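The road past the old mill

20/03/2019

I did not plan to write this week. I have a cold and much washing to do. But since Monday evening I think about one matter only, so it is better that I put it on the page and then maybe I can sleep.

Those of you who live in Traltedholm know already what happened. A delivery van left the road at the bend by the old mill and went into the ditch. The driver was taken to hospital with a broken leg and, as I have heard at the bakery, two broken ribs. The woman in the small car behind him could stop in time. She was not hurt, only very frightened. I do not know either of them and I will not guess here who was guilty. The police are still looking into it.

What I can write about is the bend, which I pass two times each day on the bus to Jaltura. It has been five years now. When I moved here I thought the driver of my first bus was a nervous man, because he braked so early before the mill. After one winter I understood that he was the sensible one.
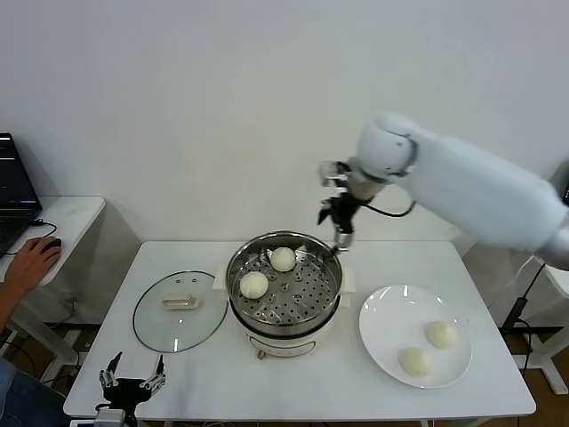
The limit on that road is 90 until you are nearly at the bend, and then there is one yellow sign that says to be careful. Careful is a word that each person understands in their own way. If you come from the Jaltura side in the late afternoon, the sun stands low exactly over the mill roof and you see the sign when you are already beside it. The hedge does the rest. It was cut last in autumn, and by the end of April it will again hang over the edge of the tarmac, as it did last year.

I wrote to the district office about the hedge in my second year. They answered me politely that the hedge belongs to the owner of the field. I wrote then to the owner of the field, and the letter came back to me unopened. Perhaps I had the wrong address. My written English was worse at that time also, and I may have made the matter sound smaller than it is. I kept the office's letter, and yesterday I found it again in the drawer with the guarantee papers for the fridge.

After Monday the bus was full of talk. Usually we are silent people on the number 22, everybody with their telephone or with closed eyes. On Tuesday morning everyone had a story. One lady told that she lost a wing mirror there. A schoolboy told that his class must walk along the road to the swimming pool because the school minibus is out of order, and that there is no pavement for the last 100 metres. This I did not know, and it frightened me more than the van did. 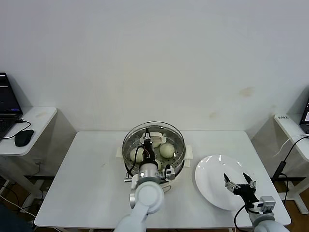 Steamed buns in the steamer, with a plate beside it.

Some people want a camera on the bend. Others say that the road is fine and the drivers are bad. I have heard this second opinion mostly from people who drive fast. My own wish is modest: a lower limit which begins before the curve, a cut hedge, and a strip where children can walk. I was told that at Junurar, where the road makes a similar turn by the chapel, they painted the limit on the surface itself in big white figures, and they put posts with reflectors on the outer side. I went there on Sunday some weeks ago for another reason, to buy a second-hand chair, and I remember that our bus slowed down before the posts. I thought nothing of it then.

There is a meeting about the road next week in the room above Yimyam, the café beside the post office. It begins at seven in the evening and the entrance is by the side door, up the stairs. I am told that somebody from the district office will come, but I was told this also before the meeting on the water pipes and then the chair stayed free until the end.

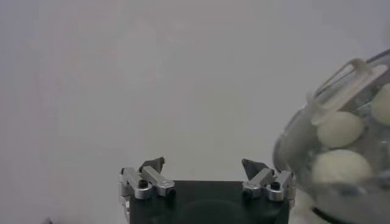
I do not like to speak in front of people. When I become nervous my grammar runs away, and I see on the faces that they are helping me in their heads. So I will read from a paper. I have written 13 lines, and I have asked my neighbour to listen to them first. She said I should remove the part about the sun, as it is boring, but I will keep it, for I think it is the most important one.

If you have had a bad moment at the bend yourself, please write it in the comments with the time of day and the direction you came from. I will print everything and bring it to the meeting. If you do not want your name to be on it, tell me so and I will leave it off.

To the driver of the van I wish a quick recovery. And to those who drive to Jaltura in the morning: the ditch side is still closed with tape, so please go slowly there.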